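Steaming and plating filled or plain buns in an electric steamer

Applies to round electric steamers with a perforated stainless-steel basket and a glass lid. Text by Naomi Okoth, revised April.

Setting out

Stand the base on a flat table with the control facing you. Keep a clear space on one side for the lid and put a wide plate on the other. The plate should have a rim and be large enough to hold the whole batch in one layer. Stacked buns stick together and the skins tear when they are separated.

Loading

Fill the base with 70 ml less water than the maximum mark. Fit the basket and check that it sits level. Place the buns smooth side up with a finger's width between them, and the same distance from the wall of the basket. Small squares of baking paper may be used underneath, provided most of the holes stay open.

Steaming

Fit the lid and switch on. Time the batch from the first steady steam: 12 minutes for plain buns of 66 g. Do not lift the lid during this period. Switch off, wait three minutes, then tilt the lid away from you so that the drips fall at the back. Lay it flat on the table.

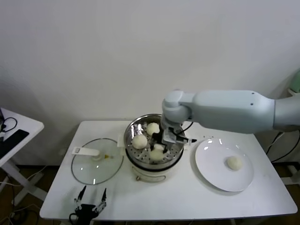
Unloading

Take the buns out one at a time, starting with those nearest the plate. Grip each one low on its sides with light pressure. If the bottom resists, turn the bun slightly before lifting. Set the first bun towards the edge of the plate and work inwards.

Second batch

Top up the water before reloading. Wipe the rim of the basket so that the lid seats properly. Timing again runs from steady steam.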